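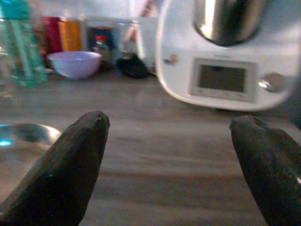

Toltano writes working rules for robots that share a room with people. Short ones, in everyday words, one side of a page if we can manage it. We started with kitchens and we are still mostly in kitchens, which suits us. A counter is a hard place to behave well on: a glass bowl close in on one side, a big white food processor on the other with a steel jug sitting in the top, bottles and jars all along the back. Our rules start from a counter like that one, with the things left on it that people leave on it.

Who we are

Small outfit, based in Notdale. Founded by Hüsnü Yalçınkaya, who spent years checking guards and stop buttons on packing lines and got fed up with manuals no one on the floor had read. He still signs off every rule before it goes out. If he can't say it out loud in one breath it goes back.

What we do

Write the rules. Test them on real counters. Train the people who have to live by them. Then come back and see which ones got ignored, and ask why. Usually the rule was badly written. Sometimes it was in the wrong place on the page, which is nearly as bad.

We don't build arms or sell them. We don't take commission from anyone who does.

The Counter Rules

Our main piece of work. Free to read, free to print, please don't laminate the old version (last changed 08/03/2022, check the foot of the page). The ones people ask us about most:

Gripper open before it comes down over a worktop. Stay open till it is over the thing it is meant to pick up.

Glass gets more room than plastic. If the arm can't tell which is which, treat it as glass.

Appliances with a blade or a heater: switched off at the wall before any arm work near them. A dark screen is not proof of anything.

Slow near the back of the counter. Tall things fall onto short things.

Check the fingertips at the start of every shift. Scuffs are fine, write them down. Loose bits are not fine, stop and change the tip.

One person has the stop button and knows they have it. Not "it's on the side somewhere".

Nothing gets tidied away to make a test pass. If the clutter is there on a normal day it stays for the test.

There are 20 rules altogether. There were 31 once and that was to many.

How we test

Every rule gets tried at our Notdale kitchen first, then at Bayram, the training kitchen across town that lets us in when the classes are finished. To date that comes to 1,578 logged runs, 137 of them stopped by hand. We publish the stops as well as the clean ones. The stops are where most of the rewording comes from.

Log sheets are kept in Zudby, our record system. Plain, a bit ugly, works on an old tablet. Anyone who trains with us gets a login and can read the lot.

Training

Half a day, on site, at your own worktop. Bring the people who wipe down as well as the people who programme. So far 812 people have done it, from school kitchens up to a couple of large caterers. Next open session is in October, and places go quickley so ask early.

Get in touch

Found a rule that doesn't work on your counter? Tell us. Say what was on the counter, what the arm did and who had the button. Photos are useful. We answer everything, slower in the school holidays.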